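Jollura Humidifier Set-up Guide
Search this manual Enter keyword Go
Last updated 9 March 2020

Section 3. Filling and first start

Read Section 2 before starting. The unit must stand on a level, waterproof surface, away from curtains and wall outlets.

1. Turn the control dial to OFF and unplug the power cord.
2. Lift the tank straight up by its handle. Do not tilt it while it is over the base.
3. Turn the tank upside down and unscrew the cap counterclockwise.
4. Rinse the tank with cool tap water and empty it.
5. Fill with cool, clean water to the MAX line. Do not add oils, salts or scented products.
6. Replace the cap and tighten by hand. Check that the gasket is seated all the way around.
7. Set the tank on the base and wait 3 minutes for the reservoir to fill.
8. Plug in the cord and turn the dial to LOW.

Note: Output is 300 ml per hour on HIGH. Models sold under the Weleck name use the same tank and cap, but the filter is different. See Section 5.

Note: In hard-water areas, fit the Venter cartridge before first use. Replace it after 700 hours of operation.

CAUTION: Never run the unit with the tank removed. Do not use water warmer than 57 °C for filling or cleaning.

If the red light stays on after step 8, turn the dial to OFF, lift the tank and repeat steps 6 through 8. If it comes on again, stop using the unit and contact the Plaldale service desk.
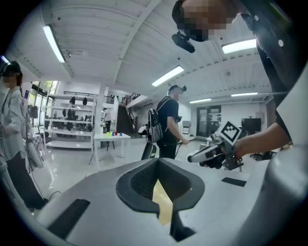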